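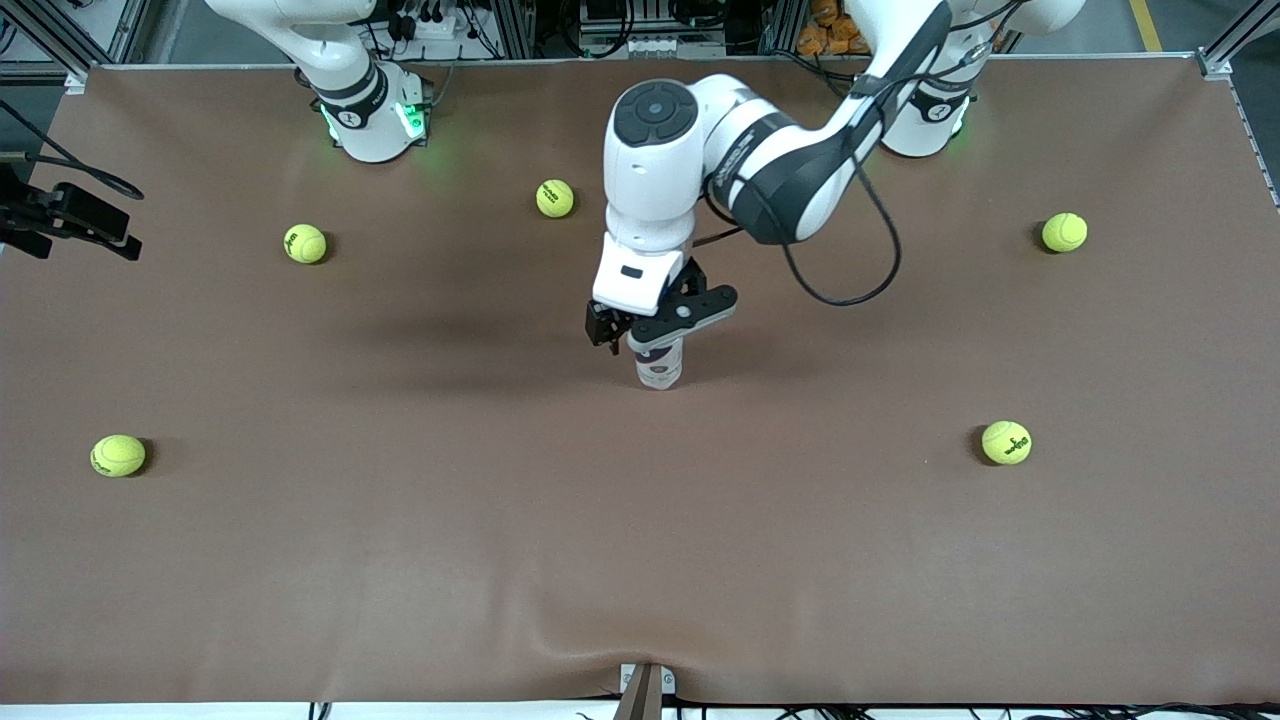
Resetting the mat and cables on the two-arm table

Filed under: Workshop notes, Maintenance

This entry records the present procedure for looking after the two-arm table at Kirkinach. It replaces the note posted here in February, which was written before the brown mat was fitted and which should no longer be followed. Readers who keep a similar table at Girbridge or Tilisbridge are welcome to adapt it, subject to whatever rules apply on their own floor.

The table is referred to in our records as Ren. It carries two white arms mounted at the back, and its usual work is light handling with tennis balls and a small cup. The arms themselves have given little trouble. Most of the time spent on upkeep goes to the mat, the cables and the fingers of the grippers.

The mat

The mat is held at the front edge by a small clamp with a block of brown wood and a metal plate. It gathers a little at the clamp, and soft folds form in the front half. These are acceptable if they stay in that half. Folds that reach the middle are to be removed before the next run, as a cup set down on a ridge will tip.

To reset the mat, stop both arms, clear the balls and the cup, and release the clamp. Draw the cloth toward the front with both hands, keeping the pull even from left to right. Refit the block first and then tighten the clamp by hand. A tool should not be used. The February note called for one, and the result was a dent in the table edge that remains there today.

The cables

The left arm carries a black cable that hangs in an open loop beside the link and curves back up toward the base. The loop must be left in place. It was once tied up close to the link for the sake of appearance, and the arm could then no longer reach the front corner without straining the connector. The correct length was found by moving the arm by hand to its farthest positions and leaving a small allowance beyond that.

Cables along the front edge of the table are to be kept below the level of the mat. They should be looked over at the start of each session and again after any work on the clamp.

The fingers

The black gripper fingers are wiped with a dry cloth every 80 cycles. Fuzz from the tennis balls collects on the inner faces, and the first sign is usually a cup that turns slightly in the grip. At 1000 cycles the fingers are taken off and compared with a new pair. The pair removed most recently had reached 534 cycles past that mark, an oversight on my part, and the wear on one side was plain to the eye.

Fingers are always replaced in pairs. The cycle count is written on the card beside the power switch, with the initials of the person who did the work.

Return to service

After any of the work described here, the right arm is parked near the back edge and the left arm is run alone at low speed, lifting and placing the cup near the center of the mat. The right arm is tested afterward in the same way. The indicator lights at the joints should be green before either arm is given a task.

The spare mat is on order. Until it arrives, please do not cut or trim the present one.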